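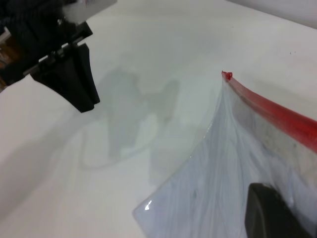

Sun-ja Seo

Storing folded fabric in zip-top bags

Updated 17th November

This page covers the packing of small folded textiles (pillowcases, napkins, baby blankets) in clear bags with a colored zipper strip. The strip is easy to find in a full drawer, and the contents can be read through the film. Bags are Lonamlow, medium; any bag of similar weight will do.

1. Prepare the fabric

Wash, dry fully and leave out for 4 hours before folding. Remove pins and paper tags. Fold to a rectangle slightly smaller than the bag, leaving a narrow margin on each side. Avoid more than three folds in one direction - thick edges push against the zipper and open it.

2. Fill the bag

Open the zipper along its whole length. Insert the folded edge first and push it down to the bottom seam. Lay the bag flat on a clean, light-colored table and smooth the fabric from the center outward. Light blue cloth shows dark patches where the layers overlap; these are shading from the folds and are no reason to refold.

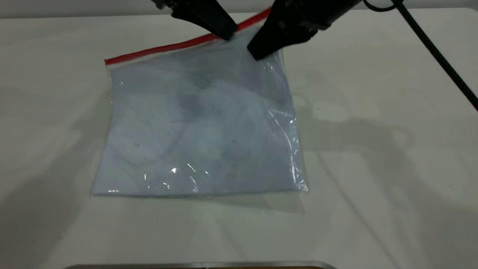
3. Close and press

Close the zipper to 11 mm from the end. Press from the bottom seam toward the red strip with a flat hand, then close the remainder. Do not use a vacuum pump on this film. Run a finger along the strip once more to check for gaps.

4. Check the seal

Lift the bag by one upper corner and let it hang for a few seconds. The lower edge will sag into a curve and the film will crease, both of which are normal. If the zipper parts, the bag is overfilled: take out one item and repeat from step 2.
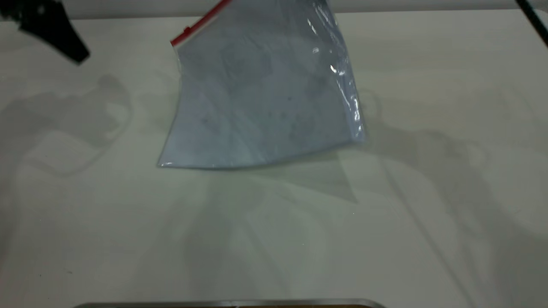 Bag raised above the table, red strip along the upper left.

5. Label and store

Write the contents and month on a Stoler label, for example "napkins, December", and place it in a bottom corner, clear of the strip. Stand the bags upright in a drawer with the strips facing up. A standard drawer takes 22 bags of this size. Refold the contents along new lines once a year.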